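Roman Republic Denarius Starter Lot, Mixed Moneyers

Item no. 514
Listed by Trester Coins, Westonthorpe
Availability: in stock

This lot is made for the collector who wants to begin with the silver of the late Roman Republic and does not wish to pay for one perfect coin. You receive two denarii from different moneyers, each in its own paper flip with a handwritten label. All coins in the lot were struck between the end of the second century BC and the middle of the first century BC. We choose the pair for you, but you may write to us with a wish and we will try to follow it.

What is a moneyer?

In the Republic, the coins were made under the care of young officials, usually three in one year. They were at the start of their political career, and many of them used the coin to remind the people of their family. For this reason the reverse of a denarius can show an ancestor, an old victory, a temple or a god that the family claimed as its own. On the earlier coins the designs are more regular. The head of Roma with a winged helmet is on the obverse, and on the reverse there is often a chariot with two or four horses. Later the moneyers became more free, and the types are very different from one year to the next.

Condition

The coins are graded by Francine Kowalchuk as Fine to Good Very Fine. Please expect wear on the high points, especially on the hair and on the horses. Many Republican denarii were struck a little off center, so part of the legend can be missing. Banker's marks are common. These are small punches that were put on the coin in ancient times to test the silver, and we do not count them as damage. We do not include plated coins in this lot, and we do not include coins with holes or mount traces.

Sorting and labels

Every coin that comes to us is first put in a group by period, then by moneyer, and then by condition. The label gives the name of the moneyer, the year, the mint and the Crawford number. If the reading of the name is not sure, the label says so with a question mark.
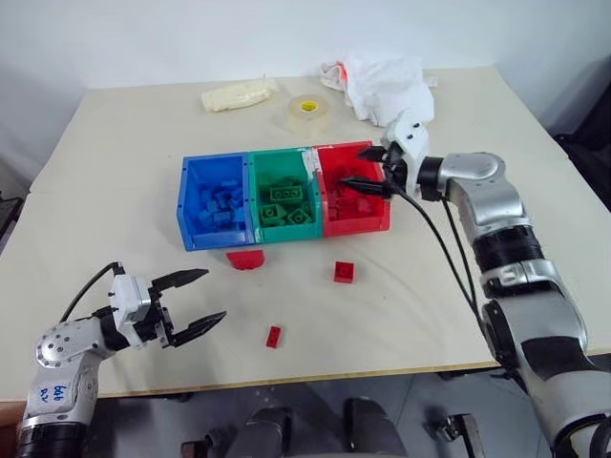 The weight is also on the label, in grams with two decimals. A full denarius of this time should be a little below four grams, but a worn coin can be lighter, and this is normal. When you keep the flips in a box, put the label side to the front and leave some space between the rows. Paper flips are good for a few years. For longer keeping we suggest the Sutherland tray with felt squares, which is sold separately and has 60 places.

Cleaning

Please do not clean the coins. They were cleaned once already, before we bought them, and the gray tone that you find on them needed many years to come. Silver dip will take it away in a few seconds and the surface will look dead after it.

Details

Metal: silver
Number of coins: 2
Diameter: 17 to 20 mm
Mint: Rome, if the label does not say another mint
Packing: paper flips, labels, padded envelope
Certificate: signed card from Trester Coins, included

Shipping and returns

Orders leave Westonthorpe within two working days. The parcel is insured and must be signed for. You have 37 days to send the lot back if you are not satisfied, but the coins must be in the same flips and the labels must not be changed. Some countries have special rules for the import of ancient coins, and the buyer has to check them before the order.

Customer comments

"Mine were a chariot type and a Ceres head. The second is off center, but the name of the moneyer is complete. Good labels." Keegan Vachon

"I asked for something with an elephant and Francine wrote back the next day that she had none. I got a nice Jupiter instead. Would order again." Brittany Sandhu

"Smaller than I thought, but I had only seen them in books before." Kendra Arsenault

Goes well with

Sutherland tray, felt squares, 60 places
Timau hand magnifier with light
Bronze of the Republic, single coin, our choice

Questions about this lot can be sent to Lise Kowalchuk through the contact form. Please write the item number in the subject line.

Page last changed: Nov 14, 2019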